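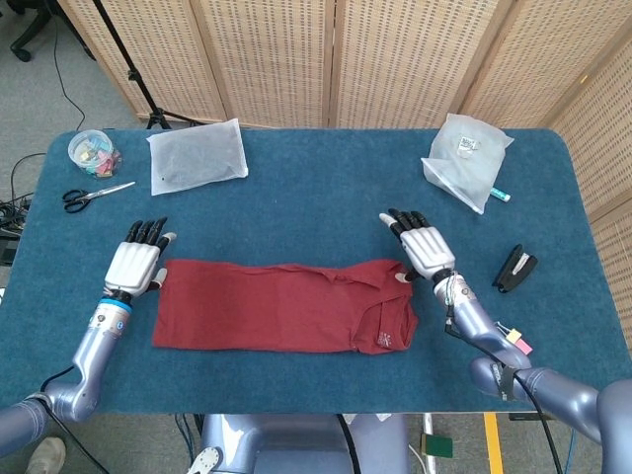 Homemade play dough goes sticky, then grainy, within a fortnight

Posted by Nahom Adugna in Toys and Making

I make a cooked dough for my two children: plain flour, water, fine salt, cream of tartar and a little sunflower oil, stirred in a pan until it comes away from the sides. It is fine for a few days. After that the outside becomes tacky, and a few days later there are white grains all over it which the children complain about. I keep it in the screw-top tubs that came with a Skestix modelling set, on a shelf in the kitchen. Adding flour fixes the tackiness for an afternoon and then it cracks.

The same recipe lasted well into February last winter, in the same tubs. I have not changed the brand of flour. Is this the recipe, the storage or the humidity? I would prefer not to buy ready-made.

3 replies

drovholm_den
Too much salt. Use less.

Sipos
Probably two separate faults.

Tackiness on the surface is moisture. Salt draws water from the air, and if the dough goes into the tub warm, the steam condenses under the lid and runs back down. Leave it on a plate under a clean tea towel until it is at room temperature all the way through, which for a lump the size of a grapefruit takes longer than you would expect. Cut it in half and feel the middle. Then knead it again and put it away.

The white grains are salt coming out of solution as the dough loses water. Screw-top toy tubs are often poor seals. Fill one with water, turn it upside down over the sink and leave it for a few minutes. If it drips, wrap the dough in cling film before it goes in the tub. Dissolve the salt fully in hot water before the flour is added – most recipes tell you to mix the dry ingredients first, and coarse salt in particular never quite dissolves that way.

For 2 cups of flour I use 1 cup of fine salt, 2 cups of water, 2 tablespoons of oil and 4 teaspoons of cream of tartar. Don't add dry flour to rescue a tacky batch. It is uncooked, it takes up water unevenly and that is where your cracks come from. Put the dough back in the pan on a low heat for 3 minutes and keep turning it.

If the spots are fuzzy, or green or grey, that is mould and the batch should go in the bin.

Avthorpe
Agree with most of the above. I keep ours in the fridge and the oldest batch got to 29 days before it smelt off. It needs kneading for a minute or so when it comes out, as it is stiff when cold. A teaspoon of glycerine in place of some of the oil also helped with cracking, although I changed the flour at the same time – so I can't say which of them did it.

Keep it away from dogs, by the way. That much salt is dangerous to them.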